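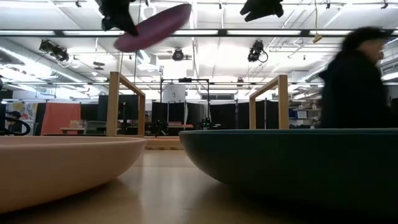
Mirnix handling a disc move, seen from down by the bowls.

Mirnix 5: motion planning for two arms that have to share

Hi, I'm Tuva Skjelbred, and I write most of the planner code at Sakari. Our sales page used to be written by an agency, and it had the word "seamless" in it four times, so I asked if I could have a go at it myself. They said yes! So if you're shopping for planning software and you end up on this page, you're getting the person who fixes the bugs.

What it is

Mirnix is a planner and a trajectory server for two-arm setups. You give it your arm models, a rough map of what's sitting around them, and a goal ("put the disc over there, that way up"), and it hands back timed paths for both arms that don't run into each other or into the furniture. It keeps checking those paths while the arms move, and if something changes it slows down and replans from wherever the arm happens to be. You don't get the stop, back up, go home, start again dance that drove me nuts in my last job.

It runs on an ordinary Linux desktop. No graphics card needed for planning, though if you add the perception module you'll want one.

Why we like discs and bowls

A lot of planner demos use cubes. Cubes are friendly! You can grab one by pretty much any pair of sides and the planner never has to think very hard. A disc held by its edge is a different animal. The grip point is way off to one side of the part, so a small turn of the wrist swings the far edge a long way, and if your software only checks the fingers for collisions you're going to clip something. Mirnix treats whatever is in the gripper as part of the arm from the second the fingers close, and the padding around it grows with speed.

Bowls are my other favorite. Most planners wrap them in a box, and then the inside of the bowl is off limits forever. We keep the hollow. Same goes for open frames and arches: the opening stays an opening, and you can plan a path through it if the part fits. Cyril Parsons wrote that piece of the code and he is rightly smug about it.

What's in the box (well, the download)

Planner core, with two-arm timing
Trajectory server, 303 built-in tests that you can run against your own cell
Gethin, our scene editor, where you drag shapes around and see the padding change live
Python and C++ bindings
A log viewer that lets you scrub back through a run and see what the planner was thinking

The log viewer is the part people email me about. You can click any point on a path and it tells you which constraint was the tight one. I use it every day, usually to find out that I typed a joint limit wrong.

What's new in version 5

Handoffs are much better. You can now tell Mirnix that either arm may finish a job, and it picks the one with more room instead of always favoring the first arm in your config file. (Yes, that really was how it worked. Sorry.)

Regrasp planning is out of beta. If the goal pose can't be reached with the current grip, it'll look for a spot to set the part down and pick it up again from a better side.

Moving obstacles get a soft zone as well as a hard one, so an arm eases off early and you lose less time. Please note this is a planning feature and it is NOT a safety system. You still need whatever guarding and stops your risk assessment says you need. Janelle Bañez on our support team will tell you the same thing, with more patience than I have.

Startup is quicker too. A saved scene with 2,000 shapes used to give me time to make coffee, and I've had to start planning my coffee separately.

Does it work with Zomix?

Yep. Zomix is our perception module and it feeds object poses straight into the planner. It's sold on its own and you don't have to use it. If you already have a camera pipeline you're happy with, publish poses to the scene server and Mirnix won't care where they came from.

Things it won't do

It doesn't do mobile bases. It doesn't do force control beyond a simple guarded move, so if you're pushing pegs into tight holes, talk to us first. Soft stuff like cloth or cable isn't modeled at all. Maureen Lockwood is looking at cables, but please don't buy it on the strength of that.

Licensing and trial

One license covers one cell, with both arms included. Updates and email support come with it for as long as you keep the subscription going, and if you stop, the version you have keeps running. The trial is the full product for 40 days and doesn't ask for a card.

School and university licenses go through Tia Holroyd, who can also set up a call where you bring your own robot models and we try to break things together. Those calls are fun. Bring an awkward part if you've got one!

Download the trial | Read the docs | Email Tia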